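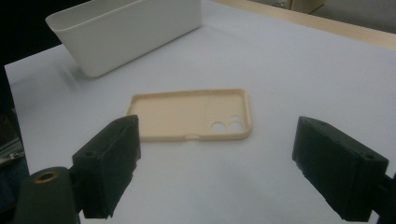 In defence of the beige phone case

There are two kinds of people, and the second kind has a drawer with old phone cases in it. I belong to the second kind. I have tried to leave, and every March I get as far as opening the drawer.

The case that set me off is a cream one, or tan, depending on how generous you feel towards it. Two round holes for the cameras, a smaller one next to them, a raised rim all the way round. On a white table with a white plastic container behind it, it has all the presence of a digestive biscuit in a snowdrift. I think it is one of the better-looking objects of our time, and I am prepared to be unpopular about it.

Consider what else is on offer. At the Mingate shopping centre, between the key cutter and the place that sells only socks, there is a kiosk called Bullau with a revolving rack of phone cases. I once stood there long enough to be asked if I was all right. You can have marble that isn't marble. You can have a case with liquid glitter sealed in the back, so that every call home becomes a small snowstorm. You can have one with ears. According to the sign, the rack holds 312 designs, and I would put a modest sum on 2 of them being plain. Those are at the bottom, where you have to kneel.

The argument for the fancy case is that it expresses your personality. I have never understood why a personality should need to be expressed to the person opposite you on the bus. Mine is barely ready for relatives. A beige case says that you own a phone and would prefer it not to break, and I can't think of much else I want my belongings to say about me before lunch.

Then there is the matter of the empty case, which is where I part company with the tidying people. They regard a phone case without a phone in it as rubbish in waiting. A neighbour of mine in Girville threw out a whole shoebox of them in one go and described the feeling as lightness. I felt a bit ill. An empty case is an oddly pleasing thing to have on a table. It lies on its back like a very shallow bath. It will take paper clips, a few coins, the screws from whatever you have just taken apart and will shortly regret. I kept earrings in one for most of a year and lost only the earrings that would have gone anyway, through the camera holes.

Those holes are the real trouble, of course. They fix a case to its moment more firmly than any label could. Two round openings side by side, and in a few years somebody will date it by them the way other people date a chair by its legs. The makers move the lens a little to the left, and a perfectly sound piece of moulding is fit for nothing. I had a case from Vondráček, who made them properly and charged as if they knew it, and it outlived its phone by 4 years. It would have outlived me. It fits nothing now on sale anywhere, and it is in the drawer, in excellent health.

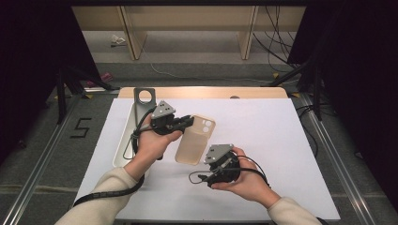
A case stood on its edge, tray at the ready.

Stand one up and you see another thing in its favour, namely that it has a back and a front and takes some handling. Cases are awkward. They are all rim, and if you hold one by the wrong bit it tips over or springs out of your fingers and goes under the fridge. Getting a phone out of a tight one is a job for two thumbs and some private language. I notice that the advertisements never show this part. They show the phone already in, gleaming, in the hand of someone who has plainly never bitten their nails.

As for where to put them all, I favour a tray. A plain white one with raised edges does very well, or any plastic box with the lid lost. It keeps the cases from wandering and makes them look as though they were being kept on purpose. Visitors assume you have a system.

I did once work out what my drawer had cost me over the years and arrived at around 2,476 in the local money, which bought nothing but the protection of phones I have mostly dropped in water. The cases survived every time. The beige ones still look the same as the day I got them, though in fairness, with beige it is hard to tell.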